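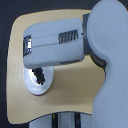
Clollia gripper trial, bench notes

December 8, 2024
Istenside workshop. Written up by Clémence, with Gert's comments where marked.

We have the Clollia gripper on loan from Jacquet and need to tell them whether we are keeping it. The arm is the one we already had. This entry covers mounting, the first pick tests on the small black pieces over the white dish, and what is still open with the supplier.

Mounting

Went on without trouble. The adaptor ring supplied by Jacquet fitted the wrist first time, but the screws in the bag were too long and bottomed out before they clamped. Used our own from the drawer. Jacquet should be told, as anyone without a stock of short ones would be stuck.

The housing is bulkier than the drawing led me to expect. With the arm coming in low over the panel there is little room between the underside and the rim of the dish. I raised the approach height by 4 mm and brought it down slower for the last part of the move. Gert thinks we should make a shallower dish. I would sooner leave the dish alone until we know we are buying.

Vent slots are on the front face as we have it turned. Must keep them clear when we do the cable tie-down. The Laston unit had no vents at all and got too warm to touch on long runs, so I want a temperature reading on this one after a full afternoon.

Pick tests

Ran 52 picks from the dish at the default grip force. Most were fine. The misses were nearly all pieces lying close to the rim, where the gripper has to come in off centre. Two were dropped on the way up. The lumpy outline of the pieces does not help, and the grip point is never quite the same twice.

Tried a lower force next. Fewer marks on the pieces but more drops, so went back to default. There is a "soft close" setting in the menu which the manual mentions once and does not explain. Left it off.

Error 1909 came up once when I stopped the program by hand in mid-move. It is not in the printed list. Cleared after a restart and I could not get it to come back.

Software

The plug-in installs from a USB stick and wants a licence key each time the controller is reset — tedious on a trial, and I would not accept it on a bought unit. Menus are clear enough. Gert had it jogging open and shut in some 2 minutes without reading anything.

Open points for Jacquet

Meaning of error 1909.
What soft close does, and whether it changes the force or only the speed.
Shorter screws in the kit.
Permanent licence key if we buy.
Price of spare fingers. The quote we had in June left them out.

Next

Repeat the picks with the dish turned a quarter, then the afternoon run with the temperature reading. Gert to write to Jacquet. Do not change the approach height before the repeat — it is saved under the program name "dish low".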